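Before the Arm Moves

At the shared workshop in Porville, members building the Flatano arm are required to test every motion in simulation before power reaches the motors. The rule was introduced in December by Mieke Schouten, who directs the project, and it applies to all 45 members.

The simulated room is deliberately plain. Kieran Flanagan, who maintains the software, gave most of his attention to the gripper and to the surfaces it is meant to approach.

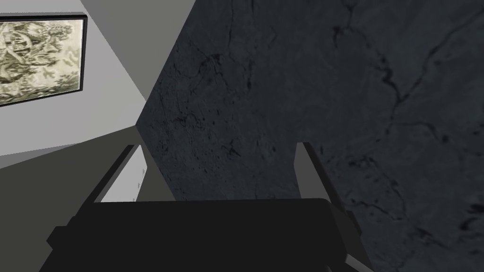
The simulated gripper, fingers open, before a slab of dark veined stone.

Builders receive 2 hours of simulator time per session and keep a written log of each run. The log now holds 538 entries. Ruxandra Neagu, who reviews them, has asked that failed approaches be recorded as fully as successful ones.

Construction of the physical arm continues at the rear bench, where the wrist joint is being refitted. Members who wish to join the next building group may apply to the workshop office. There are five places.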